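Unit 6: Grasp Faults, or How to Drop Things Properly

Read before Friday's lab. Bring the log from run 328 and a pencil, as the bench computer has opinions about saving.

Last time we left the Atis cell reporting a successful pick while the part stayed in the tray. The controller decides "held" from finger width alone. If the fingers stop early, something must be between them, and the software is too polite to ask what. In run 328 they stopped on a flat bracket plate, lost it on the way up, and carried a confident status flag to the drop station. The arm then opened over nothing and logged a completed cycle. It did this 94 times before Vernon Desjardins went to see why the output bin was so tidy.

Polished tube makes matters worse. The depth estimate follows reflections, including those of the gripper itself, and you can be badly off with a clean-looking target.

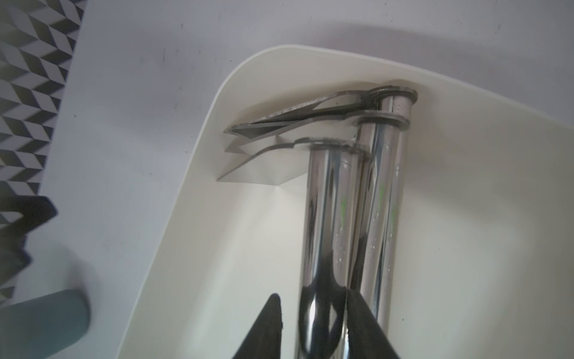 Kirsten Zacharias objected last term that none of this is a vision problem: a force check after a short lift would have caught every miss, and we had left it switched off to save time. She is right, and the time saved was 2 seconds per cycle. Her objection is now question 3.

Definitions to know:
False grasp: status says held, part is elsewhere.
Slip: part was held, briefly.
Silent fault: either of the above with a green light on.

For Friday, find the first false grasp in the log and mark which signal could have revealed it. Hands stay outside the fence while the cell is powered, including when it looks stuck. Stuck is a state it leaves without notice.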